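HOUSEHOLD HISTORY, UNIT 8
Did machines save time? Washday and the labour-saving claim
Handout to accompany the lecture. Tutor: Saulius Hunt

Read this before the seminar and bring it with you. It replaces the shorter sheet given out in October, which leaned too hard on advertisements.

1. The claim

Most people arrive on this course believing a simple story. Washing used to take all day, then came the machine, and women were set free to do other things. You will find this in museum labels, school books and the speeches of people who sell washing machines. Parts of it are true. Hauling water, heating it, rubbing, wringing and mangling by hand was brutal work, and I don't know of any diary writer who missed it.

My trouble is with the second half. To say that a task got lighter is one thing. To say that the hours it used to take were handed back to the person doing it is quite another, and the evidence for that is thin.

2. What we have to go on

For the years before 1880 we rely mostly on household manuals, letters and a few account books. Treat the manuals with great care. They tell you how a writer thought washing should be done, often in a house with paid help, and the writer was usually selling something, even if only the manual. A chapter that sets out a strict order of work for the week is poor evidence that anyone kept to it.

Account books are better. They show payments to washerwomen and laundries, and they remind us that a great many families sent at least part of the wash out. This matters a good deal. If the sheets went out before the machine arrived and stayed in afterwards, then the machine brought work back into the house. A comparison that looks only at the time taken for each load will miss that altogether.

Time diaries come much later. They look solid because they have figures in them, but ask who filled them in, and what they did with the minutes spent minding a child while folding. Ánh Phùng's paper (reading 2) is good on this, though I think she trusts her own diaries more than she should.

3. Rising standards

The usual answer to the puzzle is that standards rose. Shirts once worn for several days were washed after one. Bedding was changed more often. More clothes were owned, so more were dirty. Each wash was easier and there were more of them.

I half believe this. It fits what we know about the price of cotton cloth and the size of wardrobes. But "standards rose" can be a lazy phrase. Whose standards? Who complained if they were not met? Amado Macapagal argues that the pressure came from schools and employers as much as from soap makers, and he has letters to show it – though only from one town, and mostly from people who had been told off.

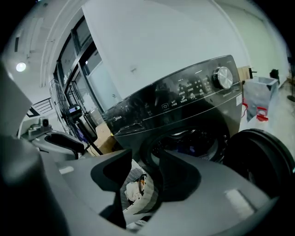
Light-coloured clothing in a white laundry basket.

4. The parts no machine took over

Washing is a chain of jobs. Someone has to gather the clothes, sort them, check pockets, treat stains, load, unload, hang, bring in, fold, iron and put away. The machine dealt with the middle. Histories written from patents and sales figures see only that middle, as those are the steps that left paper behind.

Sorting is a good test. It takes little strength but a fair amount of knowledge: what will run, what will shrink, what somebody needs by the morning. Bình Tạ's interviews are full of it. Her speakers hardly mention the machine and talk at length about other people doing the sorting badly. Memory is a slippery source, of course, and people do enjoy a grievance.

5. For the seminar

Come ready to defend or attack the following statement: "The washing machine changed who did the work more than it changed how much work there was." Use at least one source from before 1880. Please don't use an advertisement unless you can say something about who paid for it.

Reading 1 is the Macapagal chapter. Reading 2 is the Phùng paper. The Tạ interviews are optional, but the second half is worth your time.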